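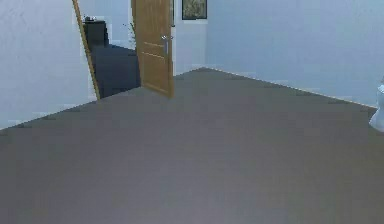
La puerta de la primera casa simulada, abierta hacia la habitación de al lado.

14 de agosto de 2025

El jueves pasado no, hoy mismo, he vuelto de la jornada de puertas abiertas de Doltero y quiero escribirlo antes de que se me olvide la mitad. El español no es mi lengua (llevo 11 años viviendo aquí y todavía dudo con los subjuntivos), así que pido un poco de paciencia.

Doltero trabaja con navegación para robots domésticos. Me apunté en marzo, cuando publicaron la lista, y casi había olvidado la inscripción. La oficina está encima de un almacén, se sube por una escalera metálica y arriba te dan una etiqueta con tu nombre y un café bastante fuerte. Éramos un grupo pequeño, la mayoría estudiantes.

Yo esperaba ver un robot dando vueltas por una sala. Lo que nos enseñaron primero fue el simulador, que ellos llaman Jositz, y al final fue la parte que más me gustó. El programa carga una casa amueblada y el robot virtual recibe una orden sencilla, por ejemplo ir hasta el sofá. Tiene que encontrar el camino solo con lo que ve su cámara. No recibe ningún plano. En la pantalla grande se veía exactamente esa cámara, y por eso las habitaciones salen con bordes de escalera y bastante borrosas.

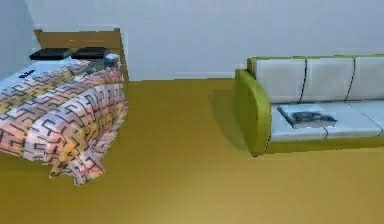

Dormitorio con sofá verde lima. Mucho sitio para pasar entre los muebles.

Este dormitorio lo usaron para explicar qué es un episodio. Un episodio empieza en un punto al azar y termina cuando el robot dice «he llegado» o cuando se le acaban los pasos. Para entrenar la versión actual hicieron 3000 episodios de prueba con casas que el robot no conocía, y en 2450 llegó a la meta. Pregunté qué pasaba con los otros. La respuesta me pareció muy sincera: muchas veces el robot está al lado del objeto y no lo reconoce, o se declara contento demasiado pronto delante de un mueble parecido. A mí me pasa igual en los supermercados grandes.

Me llamó la atención la manta de la cama, con un dibujo como de laberinto en negro sobre rosa y amarillo. Un estudiante preguntó si los estampados así confunden al sistema. Dijeron que sí, un poco, sobre todo cuando la tela cuelga cerca del suelo y el borde no es recto — el robot debe decidir dónde acaba el suelo libre y dónde empieza la cama. Es un problema que yo nunca había considerado.

Después nos dejaron conducir a nosotros. Se maneja con 3 teclas: avanzar, girar a la izquierda, girar a la derecha. Parece fácil y no lo es, porque la cámara mira bastante hacia abajo y uno pierde enseguida la idea de dónde está. Yo tenía que llegar a la nevera.

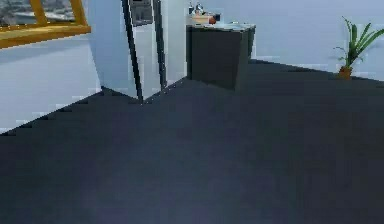

Tardé mucho. Giraba demasiado, me corregía, volvía a girar, y la persona que esperaba detrás de mí empezó a darme consejos en voz baja. Lo que aprendí con este ejercicio es que nosotros entendemos una casa por costumbre: si hay una encimera, pensamos que la nevera estará cerca. El robot debe aprender también esta costumbre, y según ellos es lo que más mejora el resultado. Más que tener una cámara mejor, por lo visto.

Hubo una pausa con bocadillos y luego una charla corta sobre el paso a las casas reales. Aquí fui un poco crítico en mi cabeza. Las casas del simulador están muy ordenadas y tienen poca cosa por el suelo. En la mía hay zapatos, cables y una bolsa de patatas que siempre digo que voy a guardar. Lo comentaron ellos mismos y prometieron escenas más desordenadas en la versión siguiente, que se hace junto con Hartono, la empresa que les prepara los muebles en 3D.
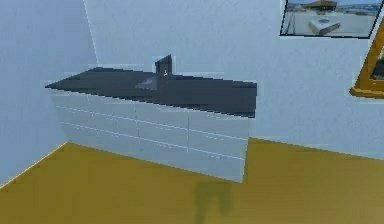 La última demostración fue sin teclas, con el sistema solo. Antes de cada movimiento salía en otra pantalla una lista de lo que el programa creía ver, con un porcentaje al lado. Es curioso mirar esta lista: los números suben y bajan como si el robot cambiara de opinión con cada paso. Me habría quedado una hora más delante de ella, pero cerraban a las seis y había que devolver las etiquetas.

Cosas prácticas, por si alguien quiere ir. La entrada es gratis pero hay que inscribirse. El autobús deja en la parada de Grollcombe y desde allí se camina por una calle sin sombra, así que en verano conviene llevar agua. Las explicaciones son en español y las pantallas del programa están todas en inglés. Dijeron que repetirán la jornada, aunque todavía no tienen fecha.

Me dieron también una hoja con lecturas. Cuando la haya leído, si la entiendo, escribiré otra entrada.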